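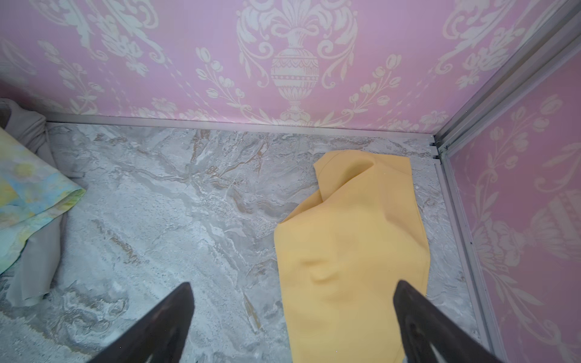 Can you turn up to a robotics open day without booking, and is it any use if you know nothing about robots?

The one at Clovcombe in June lets you walk in, but the talk and the cloth-handling demonstration have a limited number of seats and those go to people who booked. It is pitched at the general public and the staff are used to basic questions.

Nosipho Masilela
I'm thinking of taking my dad and my daughter (she's 11) on the Wednesday. It's a fair drive for us from Mikville so I don't want to get there and find it's all posters. How long does it take, can children get near the demonstrations, and do they let you have a go at anything? Dad can't stand for long either.

Joar Lie
Went last year with a school group. Allow two hours if you do the talk as well. The demonstration hall seats 115 and the seats at the front are kept for people who can't stand, but you have to ask at the desk for one when you arrive. Don't wait until the doors open because by then they have been given out.

The part my lot liked best was the robot sorting out cloths. It is slow. It picks at an edge, lets go and tries again, and the woman running it talks you through what the arm is trying to do while you watch on a screen from the camera at the wrist. She said they had logged 3,423 tries at folding by then, and plenty of those were failures. Children can stand right up at the barrier. They can't touch the arm while it is running, but there was a table at the side with a pair of grippers worked by hand, and you could try to pick up a tea towel with them. It is harder than it looks.

Parking is on the field behind the main building. It was muddy.

Hortensia Arango
we only stayed 25 minutes, too crowded for us. cafe was good

Lizelle Swanepoel
Adding to what Joar said - the Veltska stand is the other one worth finding, upstairs at the back. They do short sessions where children steer a small arm from a tablet, and you put your name on a sheet at the door. There is a lift, so your dad should be all right. The sheet was full by 11.30 when I went, so I would go there first and do the cloth demonstration after lunch.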